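Plilano Guide for Story Writers
Section 4: Setting up a serial story and posting the first chapter

Last changed: Sep 25, 2026

This section is for writers who have already installed Plilano and have an account on the Raro archive. If you do not have the account, please go back to Section 2. You will need a finished first chapter, a title, and a short summary. The title can be changed later, but the address of the story cannot.
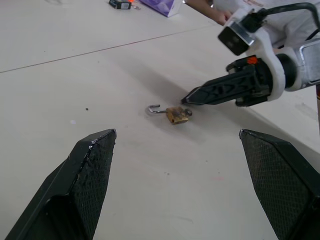
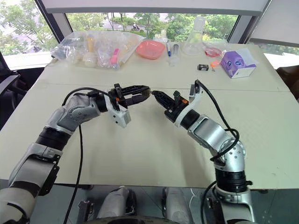 Rochelle Ormsby wrote under the previous version of this page that she had followed all the steps and her chapter still arrived without italics, so every thought of her main character looked like ordinary narration. She was right, and the old step 6 was wrong. The order of the steps is now changed. Please do not use a printed copy from before June.

4.1 Create the story folder

1. Open Plilano and choose File, then New Serial.
2. Type the working title. Use only letters, numbers and spaces. A question mark or a colon in the working title will stop the export later.
3. Choose the language of the story. This controls the spelling check and also the shape of the quotation marks.
4. In the box "Chapter style," choose Numbered, Named, or Both.
5. Press Create. The program makes a folder with the name of your story, and inside it there are three smaller folders: Drafts, Ready and Posted.

Note: Do not move files between these folders by hand. Use the menu Chapter, then Change Status. If you move a file by hand, the program loses its place in the chapter list and you must rebuild the list (see 4.6).

4.2 Bring in your text

1. Open the Drafts folder from the left panel.
2. Choose Chapter, then Import.
3. Select your file. Plain text and the usual word processor formats are accepted.
4. When the program asks "Keep styles?", answer Yes.
5. Read the first page and the last page of the imported text. Check the italics, the scene breaks and the dialogue.

Scene breaks need some attention. Many writers show a scene break with an empty line only. Raro removes empty lines, so two scenes will run together, and your reader is suddenly in a forest when one line before she was in a kitchen. Put a line with three stars in the place of the break. To do this for the complete chapter, choose Tools, then Mark Scene Breaks.

Caution: Mark Scene Breaks cannot be undone after you close the file. Save a copy before.

4.3 Dialogue settings

Choose Settings, then Dialogue. For a story in English the normal choice is "Double, curved." If one of your characters speaks by radio, by telepathy or by text message, you can give this speech its own style:

1. Press Add Voice.
2. Give a name to the voice, for example Radio.
3. Choose italics, small capitals, or angle marks.
4. In the text, select the words and press the button with the name of the voice.

Small capitals look nice on the screen of Plilano but Raro shows them as full capitals. It gives the impression that the spaceship is shouting all the time. I recommend italics.

4.4 Fill in the story page

1. Choose Serial, then Story Page.
2. Write the summary. The limit is 231 characters, with spaces. The counter becomes red when you are over it.
3. Choose the rating. If you are between two ratings, take the higher one.
4. Add the names of the main characters. Write each name always in the same form. "Captain Alton" and "Alton" are two different characters for the search.
5. Add content warnings, or choose "Writer prefers not to warn." The field must not stay empty.
6. Choose Complete or In Progress.

Note: If your story uses characters from a film, a game or another person's book, fill in the field "Source." If everything is your own, write Original. Ozan Bilgin left this field empty with his dragon story and it was placed under Unsorted, where it stayed for the whole summer.

4.5 Send the chapter

The sending is done by Nurmi, a small helper program that was installed together with Plilano.

1. Open the chapter and choose Chapter, then Change Status, then Ready.
2. Choose Serial, then Send to Archive. Nurmi opens in its own window.
3. Log in with your Raro name, and not with your e-mail.
4. Tick the box "Keep italics." This box is empty every time you open Nurmi, also when you ticked it the last time.
5. Press Preview and read the chapter there from beginning to end.
6. If the preview is correct, press Post. If it is not, press Cancel, correct the text in Plilano, and begin again from step 1.

Chapters of around 3,000 words are sent in a few seconds. A very long chapter can need a minute or two. Please wait until the green line is full. Pressing Post a second time will post the chapter a second time, and the readers who follow you will receive two messages.

Caution: Do not change the status of the chapter while Nurmi is open.

4.6 If something goes wrong

The chapters are in the wrong order.
Choose Serial, then Rebuild List. Then drag the chapters to their correct positions and press Save Order. A serial can hold 50 chapters. For a longer one you must start a second part and connect it with Serial, then Link Parts.

The preview is empty.
The chapter probably still has the status Draft. Close Nurmi, change the status to Ready, and send again.

The author's note appears in the middle of the story.
The note was written inside the chapter text. Cut it out and put it in the field "Note Before" or "Note After." Both fields are on the right side, under the word count.

The accents in names have disappeared.
In Nurmi, open Options and set the text encoding to Automatic. Gönül Kahraman found this solution, with many thanks from me, as I have also a heroine with two dots on her name.

The chapter was posted but the followers received no message.
Messages go out only for stories which are In Progress. Change this on the story page before you post the next chapter. For the chapter already posted, no message can be sent.

Continue with Section 5: Answering comments and editing a posted chapter.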